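Nastwood Hand-Held Gripper Kit: Frequently Asked Questions

These answers are intended for schools, workshops and research groups considering the purchase or loan of the Nastwood kit. Questions about existing orders should be sent to the Hurnum service desk.

What does the kit include?
Each kit contains a pair of hand-held grippers, one for each hand, with their cables, marker plates and a printed setup guide. The table and its metal surround are sold separately under the name Lastell.

Who is the kit designed for?
It is designed for groups that wish to record how people carry out small assembly tasks, so that the recordings can later be used to teach a robot. No programming is needed to make a recording. Some experience with data files is helpful afterward.

Is training provided?
Yes. A training visit lasts 3 hours and is included in the purchase price. Ville Kauppinen leads most visits and can be asked for by name on the order form.

What kind of task is suitable?
Tasks that one person can do at a table with two hands are the best fit. Fitting together a display stand for a small picture is the task used in our own training course - it combines thin clear panels with small metal parts, and both require careful handling.

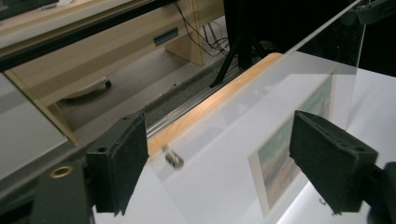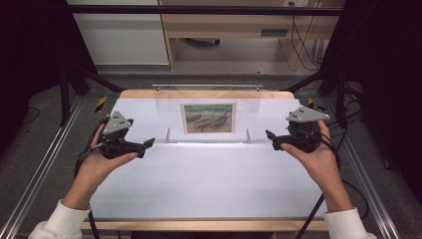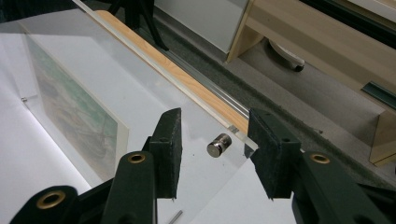 Sylvain Leblanc asked whether the grippers become tiring during a long session, and reported that his group had begun to change operators at the midpoint of each one. We consider this good practice. The setup guide recommends a session of no more than 70 minutes, with a break before the next operator begins.

Can the finger pads be replaced?
Yes. Pads are wear parts and may be changed by the customer. They are supplied in pairs under order number 811. Both pads on a gripper should be changed at the same time.

Do the grippers work without the cables?
No. A wireless version is under review, but no release has been set.

May we borrow a kit before buying?
A loan kit is available to schools and public institutions. The deposit is $100 and is refunded when the kit is returned complete. Loans for the fall term should be requested before October.

Who owns the recordings?
The customer does. Nastwood does not receive copies unless a customer sends a file to the service desk for help with a fault - such files are deleted when the request is closed.

Where should a damaged kit be sent?
Please write to Austra Zariņš at the Hurnum service desk before shipping anything. A return label will be provided. Kits sent without a label may be delayed.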